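Section 4: Setting up the dish rack task

Right, by now your arm should be bolted down, homed and talking to the laptop (if it isn't, go back to section 3, because nothing in this bit will make sense). This is the task our club takes to the Fillmont Cup in July, and I've written it up the way we do it on club nights. Shout if a step is wrong. Last updated Thu 17 April.

What you need

The black wire rack, the bowls, the Wellbridge wrist camera on its short lead, and the task file called rack_bowls from the Pinometti folder. Use the patterned bowls as well as the plain ones! The first version we trained only ever saw plain bowls and went to pieces when it met a zigzag.

4.1 Laying out the worktop

1. Put the rack on the worktop at a bit of an angle to the arm. Don't fuss over getting it square, we want it slightly different every run.

2. Load the rack by hand with a mix of bowls. Lean some of them forwards and some back, and let a couple overlap so the camera has to cope with a rim hiding behind another rim.

3. Jog the arm over and close the fingers on one bowl. Keep the speed slider at 35 for this, and stop as soon as the pads are touching both sides. You want a pad pressed near the rim, like so:
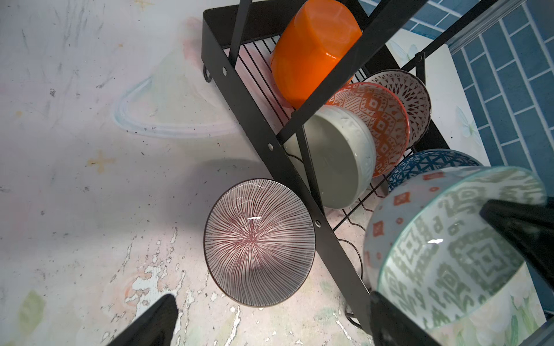
4. Press Hold and wait for the beep. If the bowl swings when you nudge it, open up, shift the fingers down a touch and try again.

CAUTION: These are proper ceramic bowls and they do chip. Keep your free hand on the stop button, and keep your other hand (and your sleeves) out of the rack while the arm is live.

4.2 Recording a run

1. Open rack_bowls and click New Run. Type your name in the box, please. Obaidul Dissanayake spent a whole evening sorting out 119 runs that were all saved as "test" and I'd like to spare him another one.

2. Drive the arm to the start pose, fingers open and pointing at the rack. Leave at least one bowl out on the worktop so there's something to put away.

3. Check the live view before you hit Record. You're after a clear look at the gaps between the wires, with both fingertips showing, and the bowls can sit wherever they like.

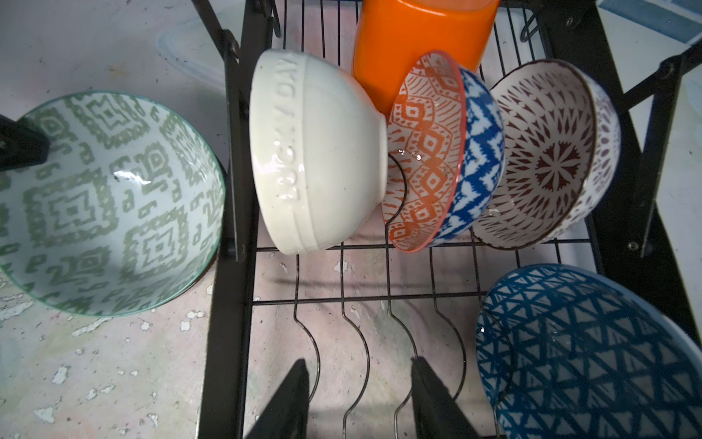 4. Hit Record and go slowly. I find it easiest to line up with a gap first, then come down, then let go, and if I fluff the line-up I back right out and start the approach again (wiggling sideways between the dividers just bends them).

5. Stop the recording once the fingers are clear of the rack, then mark it Good or Bad. Bad runs are still worth keeping, so don't delete them!

NOTE: We've got 2,374 runs on the club drive so far. The Chan backup box copies them overnight, so leave the laptop plugged in and the lid open when you go home.

4.3 If the fingers won't close

Check the lead at the wrist first, it works loose all the time. Still stuck? Switch the gripper off, count to ten and switch it back on, then home it again as in section 3. After 2 failed goes, leave it switched off and put a sticky note on the base so the next person knows to come and find me.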